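Start Programm Künstler Technik Checklisten Kontakt

Checkliste vor der Show — mit meinen Anmerkungen
Stand: 14. Juli 2022

So, ihr Lieben, ich habe die Liste für den Kabarettabend im Fanach noch mal komplett durchgesehen und überall meinen Senf dazugeschrieben. Wer Abenddienst hat, hakt bitte ab und unterschreibt unten, auch wenn es stressig ist!

1. Bühnenkante und Stufen
[x] Leuchtband an der Vorderkante durchgehend
[x] Handlauf links fest
[ ] Handlauf rechts fest
Der rechte wackelt immer noch. Ich habe am Nachmittag selbst dran gerüttelt und zwei Schrauben nachgezogen, aber eine dreht durch. Bis da ein neuer Dübel sitzt, gehen alle Auftritte über links, auch die mit Schleppe (ja, Heriberto, ich weiß, rechts sieht der Einzug schöner aus). 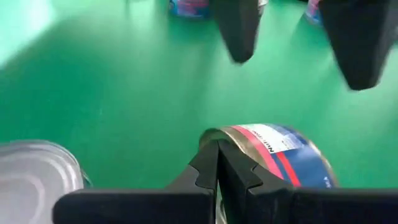

Den Läufer auf der mittleren Stufe habe ich übrigens neu verklebt. Mit 15-Zentimeter-Absätzen merkt man jede Falte, und letzten Monat ist uns fast eine komplette Abba-Nummer die Treppe runtergekommen.

2. Licht und Rigging
[x] Sicherungsseile an allen Scheinwerfern
[x] Spiegelkugel: Motor und Aufhängung
[x] Verfolger steht frei, Kabel abgeklebt
[ ] Prüfplakette am Zugseil
Die Plakette ist abgelaufen. Ich habe bei Davstead angerufen, die kommen nächste Woche. Bis dahin bleibt der Zug oben und wird nicht gefahren, also auch kein herabschwebender Mond im Finale — tut mir wirklich leid!

3. Nebelmaschine
[x] Fluid aufgefüllt
[x] Abstand zum Vorhang 2 Meter
[x] Brandmeldung mit dem Haus abgesprochen
Bitte vor jeder Show neu absprechen und die Uhrzeit ins Buch schreiben. Ulla Åberg führt das Buch, es liegt am Inspizientenpult und soll da auch bleiben.

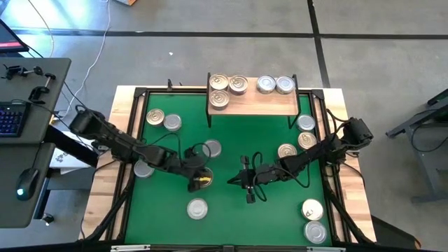 Wie viele Leute dürfen an einem Abend mit Tischbestuhlung in den Saal?
An Tischen sind es 175 Plätze, und die Künstlergäste zählen mit, auch wenn sie nur hinten an der Bar stehen.

4. Fluchtwege
[x] Tür zum Hof von innen offen
[x] Notbeleuchtung im Gang
[ ] Gang hinter der Bühne frei
Der Gang war wieder voll mit Kostümkoffern. Ich habe sie in die Garderobe geschoben, wo jetzt kaum noch jemand an den Spiegel kommt, aber so geht es halt nicht anders. Koffer, die nach dem Soundcheck im Gang stehen, wandern ins Lager.

5. Garderobe
[x] Lockenstäbe nur an der Steckdosenleiste mit Schalter
[x] Haarspray weg von den Spiegellampen
[x] Feuerlöscher zugänglich
Sehr ordentlich diesmal, danke an die Truppe von Okside! 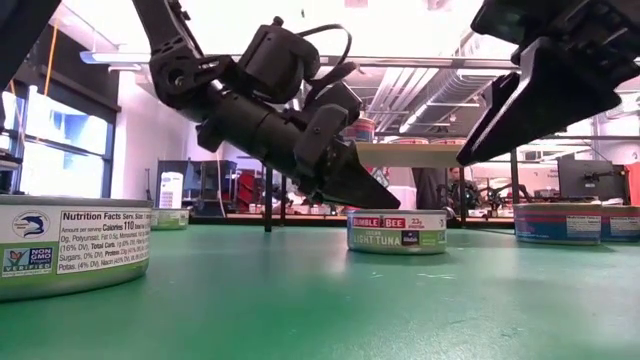
Nur die Perückenköpfe stehen schon wieder auf dem Heizkörper. Im Sommer ist mir das egal, ab Herbst räume ich sie runter.

6. Ton
[x] Funkstrecken mit frischen Akkus
[x] Kabelbrücke am Mitteleingang
[x] Pegel an der Bar gemessen
Ersatzmikro liegt im Pult, zweite Schublade. Beim Playback vom Tribute-Act bitte leiser anfangen, die ersten 5 Takte sind brutal laut gemastert.

Offen bis zur nächsten Show: Handlauf rechts, Plakette, Gang. Um den Handlauf kümmere ich mich selbst, beim Gang brauche ich euch alle.

Geprüft: Ulla Åberg (Bühne), Heriberto Villaseñor (Licht und Ton)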